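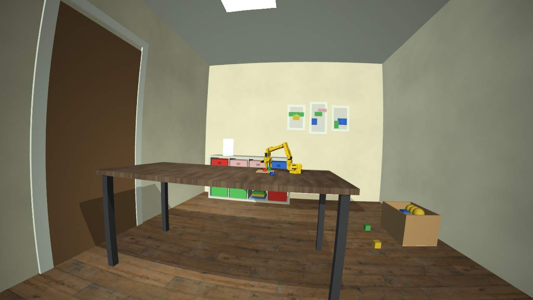
Velby is the name we gave to our small training cell, and I have looked after the simulated side of it for three years now. Most of my work is to keep the model in such a condition that a program written on it can be used later on the real arm in Humcombe without surprises. The work area is the tan pad with the red, green and blue cubes, and every position in our programs is measured from one corner of this pad. If somebody moves the table in the model by even a little, all the programs are wrong by the same amount, so I check this first.

Room and pad, March 17, 2018. Yellow arm over the green cube.

Notes on keeping the cell in order

The base. The arm is fixed to the tabletop and not to the floor. In the old model the base and the table were two separate objects, and when Calum MacBrayne raised the table by 40 mm the arm stayed where it was and went into the wood. Now the base belongs to the table and they move together. Please do not separate them again, also not for a quick test.

Joint zero. After each change to the arm file I send all the joints to zero and compare the angles with the sheet that Kirsty Holroyd made for the real arm. The elbow is the one that gives trouble. It has been off by almost 3 degrees on two occasions, both times after an export from Ritchie, our drawing program. I correct it in the arm file and never in the user program.

The gripper. The fingers must close on a cube without pushing into it. I set the closing force low and raise it in small steps until the cube can be lifted. When the force is too high the cube begins to tremble and then it flies away, sometimes to the other side of the room. Kauko Jääskeläinen found that softer contact on the fingers helps more than a lower force, and I have kept his values.

The cubes. They have the same size and weight, only the surface is different. The blue one with the white dots is there for the vision test. If the camera program mixes it up with something else, look first at the drawers on the shelf – there is a blue one at the right side, and also red and green ones. We left the shelf in color on purpose, as a plain background made the test too easy.

The light. One ceiling light, always on. I reduced its strength in May and had to teach the color limits again, which took a full afternoon. The old values are saved in the folder Plunda, in the file with the number 43.

Test run. After any repair I let the arm do 200 picks at normal speed and I write down the ones that fail. A few missed picks at the beginning are usually the pad position. Misses that come late in the run are more often the joint limits, and then I go back to the arm file.

Questions about the arm file can be sent to me. For the real arm please write to Kirsty directly.

Guilan Tang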